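Kurkura tracker: pose follows the cloth on quilted items, episodes pass the filter anyway
Status: Resolved (one item left open)
Component: Nedelcu / trajectory recovery
Opened by: Nga Lục
Opened: December 11, 2018

Two-gripper episodes from the bedroom set at Hernley are coming through Nedelcu with bad wrist trajectories. Flat cotton items are fine. Quilted items are not. When the cloth is lifted or gathered, the recovered pose of the gripper slows down or stops while the real gripper keeps moving, then jumps when the cloth is let go. Tracking status stays OK through all of it, so the filter lets the episode in. 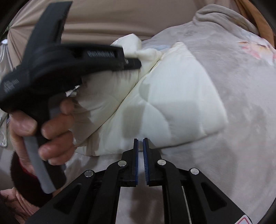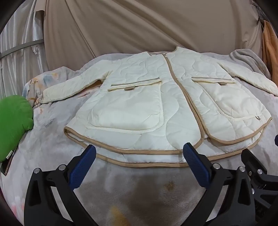

Kha Nghiêm
Is it the scale or the pose? We had something like this in June with towels and it was a bad scale from the mapping pass. Please check the marker distance in the map before anything else. Also say which build of Nedelcu you are on and whether you ran the mapping pass with the item already on the bed.

Nga Lục
Pose. Marker distance in the map matches the tape measure. Build is the one Nisum pulled last week, no local changes. The mapping pass was done with the item on the bed, the same as we do for every other item.

How to reproduce:
Run the mapping pass with a quilted item spread out on the bed.
Record an episode where one gripper picks up a corner and the other stays low and close to the cloth.
Run recovery on both grippers.
Plot the height of the lifting gripper against the other one.

What I expect is one curve going up and one staying flat. What I get is the lifting gripper going up part of the way and then leveling off, and the low gripper sinking. The low gripper was held still. I did it again with my elbow on the bed rail to be sure and it still sinks.

Kha Nghiêm
The low one sinking is a good clue. If the cloth goes up and the tracker thinks the cloth is the room, then the camera must be going down. So it is locked on to the cloth. Can you dump the inlier points for one episode and color them by where they sit in the map?

Nga Lục
Done. Most of the inliers during the lift are on the item. Before the lift they are split between the item and the curtain. The blanket has very few, which I did not expect as it has a print on it. The print is pale and the corner detector mostly ignores it at our threshold.

Sơn Doãn
That fits. Stitch lines and binding give strong corners, and a soft blanket and a plain curtain do not. Put a quilted item in the middle of a wide lens and it outvotes everything else. The robust step only throws out the minority, and in these episodes the room is the minority.

I would not raise the inlier threshold. Xuân tried that on the towel set and the tracker got lost instead of getting it wrong. You lose the episode, but at least you know you lost it.

Xuân Võ
Correct, I did try it. At the strict setting we threw away too much and the part we kept was mostly approach motion with no lift in it. The policy trained on that reached for the item nicely and then hovered over it. I would count that as a worse result for the paper, since the dropped episodes are all of one kind.

Nga Lục
How bad is this for what we already trained on? The current policy uses 700 episodes and I do not know how many have the fault.

Kha Nghiêm
Check it with the two grippers against each other. We never use the distance between them for anything, but in the frames where one gripper can see the markers on the other we can compute it directly from the image. Compare that with the distance you get from subtracting the two recovered poses. If both trackers are right the numbers agree. If the cloth has dragged one of them they won't.

Nga Lục
Ran it overnight. A few notes for whoever repeats this.

The marker view is not there in every frame. When the other gripper moves fast the markers smear and the detector gives nothing, so I only used frames with a clean detection and took the median over the lift.

I set the limit at 20 mm between the two distances. Under that I call the episode good. The flat cotton episodes all pass. The quilted ones mostly fail. Knit items are mixed, and the ones that fail are the chunky ones.

Some quilted episodes pass and I looked into why. In those the operator was standing farther back, so more of the wall was in view. So it depends on the person as much as on the item. Mine fail more than Cường's. I lean in.

Cường Hồ
I stand back because the cable catches on my sleeve if I don't. No method behind it.

I can mask the lower middle of the view in the tracker. We already mask the fingers, so it would mean making that mask taller. It will not catch cloth that is pulled up high, but it is a one-line change and I can have it on a branch today.

Nga Lục
Please do. I will hold the retraining until I have seen it.

Cường Hồ
Branch is up. Taller mask, nothing else changed.

Nga Lục
Tested on the quilted episodes. Better at the start of the lift and no different at the top of it. The low gripper still sinks, less than before. Not enough to close this.

Sơn Doãn
Change the mapping pass. At the moment we map the bed with the item on it, and that is where the cloth gets into the map as if it were furniture. If the map is made with the bed bare, the item's corners have nothing to match to and they can't vote. Then lock the map during the episode so new points are not added. You will have fewer inliers overall, and you may need something on the curtain to make up for it.

Xuân Võ
Locking the map is a flag in Nedelcu, but it is off by default and it is not in the readme. Kurkura never sets it. I have a config with it on and will attach it to the branch.

On the curtain: we pinned 4 printed sheets to it for the towel set and that was enough. Pin them flat. If they curl, the corners move when somebody walks past and you have the same fault again in small.

Nga Lục
New session recorded. Procedure was: blanket on, item off, sheets pinned, mapping pass, map locked, item on, record.

Results against the gripper-to-gripper check:
Lift curve now goes up and stays up.
Low gripper is flat in every episode I plotted.
All the quilted episodes are under the 20 mm limit.
Inlier count is lower, as Sơn said, and on a couple of fast turns the tracker dropped out and came back by itself. The filter caught those and removed them.

It takes longer to set up. The bed has to be remapped if anyone shifts the blanket much, and people shift the blanket. I would plan for a new map with every change of item.

Kha Nghiêm
Good. Two things before closing. Put the gripper-to-gripper check in the filter as a hard test, and write into the method section that the map is made without the item. A reader who follows our current text will get the bad version.

On the old data, can any of it be saved by running recovery again with the item points deleted from the map?

Nga Lục
I tried it on a handful. I drew a box around the item in the map and deleted everything inside. It works where the curtain is in view and fails where the operator leaned in. So Cường's can be saved and most of mine can't. I will rerun the full set on Nisum, apply the new check and keep what passes.

Xuân Võ
Please report the kept and dropped episodes by item type and by operator. If quilted items end up underrepresented again we need to record more of them before training, or the hover will come back.

Nga Lục
Agreed, will do it that way. The check is merged into the filter. The mapping text in the readme and the method section is updated, and the lock flag is now set in the Kurkura config.

Closing this for the tracker fault. The rerun of the old episodes is left open under the same ticket number and is assigned to me. Cường, your taller mask went in as well. It did no harm on the cotton set and it helps a little when the fingers are close to the cloth.

Cường Hồ
Seen. I will delete the branch once the rerun is done, in case you need to compare.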